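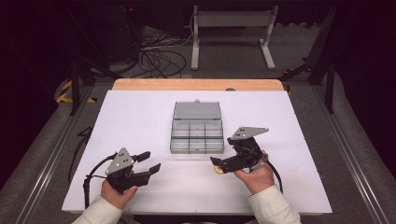 Small parts organizer with a hinged lid, open.

Do seed storage boxes do anything, or is it all marketing?

6 min read

Elba Godoy
7th July

I save seeds from my vegetable garden every year and have always kept them in paper coin envelopes inside a shoebox in the hall closet. This has worked fine, or at least I thought it had. Then my sister-in-law gave me a catalog from Cundska, and apparently I have been doing everything wrong for years.

They sell something called the Drolto, a plastic box with little compartments and a lid, and the catalog copy says it "locks in vigor" and "extends seed life up to 400 percent." I read that page three times. 400 percent of what? Compared with which seeds, kept where? There is no footnote. The price is $30 for one box, and of course they suggest you buy four and sort by season.

I also found a video from a man who says plastic is the worst thing you can use because seeds need to breathe, and that only paper or cloth is safe. He was selling cloth bags. So you can see why I'm not in a trusting mood.

My house is not air conditioned and it gets sticky here in summer. Last spring my onions barely came up and neither did the parsnips. The tomatoes were fine, the beans were fine, the squash was fine. The onion seed was from three seasons ago. I would like to know:

Is a box with compartments any better than envelopes in a shoebox?
Do seeds need air or not?
Is the freezer worth the trouble? My neighbor swears by it, but she also swears by planting according to the moon.

Please don't tell me to buy anything unless you have tried going without it first.

Vira Prokopenko

The box doesn't matter much. What matters is how dry the seeds are and how cool they stay, and then what kind of seed it is to begin with. A catalog can't sell you that, so it sells you a box.

Your results sound normal to me. Onions and parsnips are short-lived. I don't count on parsnip seed past its first year and I treat onion the same way, maybe two years if I'm feeling lucky. Tomatoes will sit in a drawer for years and come up as if nothing happened. If you had bought the Drolto three seasons ago and put the onion seed in it in the same hot closet, I would bet you'd have had the same bare row.

I don't know where the 400 percent comes from and I wouldn't spend time on it. You can get a number like that out of almost anything if you compare it with seeds left on a windowsill over a humid summer. "Up to" is doing most of the lifting there as well.

On breathing: dry seeds are alive but they are barely ticking over. They do not need a breeze. A sealed jar is fine for dry seed. A sealed jar is terrible for damp seed, and I suspect that is where the cloth bag people get their horror stories. Somebody scoops pumpkin seeds out, gives them an afternoon on a plate, screws the lid on, and finds gray fuzz at Thanksgiving. That seed went in wet. The jar only kept it that way.

My own habits, for what they're worth:

Dry everything on a plate or a screen, out of the sun, until it feels done, and then leave it another week. A dry bean should crack if you hit it with a hammer. If it squashes, it goes back on the plate. Squash seeds should snap when you bend them.

Put the seed in paper envelopes with the name and year on them. Pencil, because some pens fade.

Put the envelopes in a glass jar with a lid that fits properly. An old pickle jar works if you get a new lid for it, or if you don't mind everything smelling of dill.

Put the jar in the coolest place you have. Mine goes in the back of the refrigerator. A basement is good if it's a dry one, and most basements are not dry.

Let the jar come up to room temperature before you open it. If you open it cold on a muggy day, water condenses on everything inside.

About the compartment style of box. I used one for two years, a see-through one meant for screws and beads. It was handy at planting time and I have nothing against it. But the lids on those usually sit on top of the dividers without sealing anything, and small seeds wander. Lettuce seed will get into the next compartment if the divider gives it any gap at all. I ended up with a row of mixed lettuce and basil that I had not planned. I now put envelopes in it, folded over, and only take it out for the season's planting. 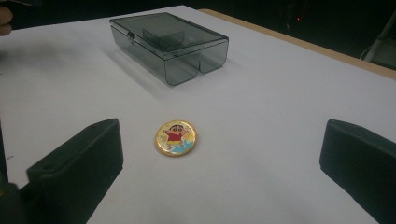 Kulap Boonchu

I'll disagree a little with the above. I have one of the Drolto boxes. It was a present. It's okay. My seeds grew.

Could not say if they would have grown anyway.

Apinya Boonchu

Kulap is my cousin and I can report that the seeds in that box were radishes bought that same spring, so please give that testimonial the weight it deserves.

I help run the seed swap at the Toltstead library every November, and I've had to get fussy about this, as people bring us seed in all sorts of condition. One year we had 393 packets come through the door. Plenty of them were in beautiful containers. A pretty container told us nothing at all about whether the seed would come up, and the only thing that did tell us was testing it.

So before you spend $30 on anything, test what you have. Take ten seeds, lay them on a damp paper towel, roll it up, slide it into a plastic bag and leave it on top of the fridge. Check it when the packet says you should be seeing sprouts, and give it a few more days for slow things like parsnip. If eight sprout, sow as usual. If four sprout, sow twice as thick. If none do, compost it and stop blaming the closet. Ten seeds is a small sample, I know, and I wouldn't argue over the difference between seven and eight. For deciding whether to plant a row of onions it's good enough.

I do think Vira is a touch too relaxed about your closet. Sticky summers with no air conditioning are hard on seed, and an envelope inside a shoebox will take up moisture from the air every humid week. The old rule gardeners pass around is to add the temperature in Fahrenheit to the relative humidity, and try to keep the total under 100. It's a rule of thumb and I wouldn't carve it anywhere. Your hall closet in August is probably way over. A tight jar with one of those little silica gel packets out of a shoe box or a vitamin bottle will help. People say the packets are used up by the time you get them, and often they are, so dry them out first if they're the kind that allows it, or buy a small tub of the color-changing beads. Keep the beads away from children and pets.

As for the freezer, I wouldn't bother for a home garden. It does work well for very dry seed that you want to keep a long time. Seed that isn't dry enough can be killed by it, and most of us have no good way of telling which we've got. Add a power outage or a teenager looking for ice cream and the odds get worse. The refrigerator is plenty for seed you mean to plant in the next few years.

One more point on price. I've seen the claim on a gardening site called Gu that a proper collection needs space for 4,000 seeds of each variety. Unless you farm, I can't think why. A pinch of lettuce seed would see you through more salads than you want, and with onions and parsnips you are better off keeping less and replacing it every year.

Elba Godoy

Thank you, this is more use than the catalog was. I did the paper towel test on the old onion seed while I was waiting for replies. One sprout out of ten, and it looks like it regrets it. The tomatoes from the same shoebox gave me nine.

I'm going to try the jar in the fridge with half of this year's beans and leave the other half in the closet, then run the towel test on both in the spring. I still think the moon is nonsense. If the closet half does just as well, I'll be back to say so.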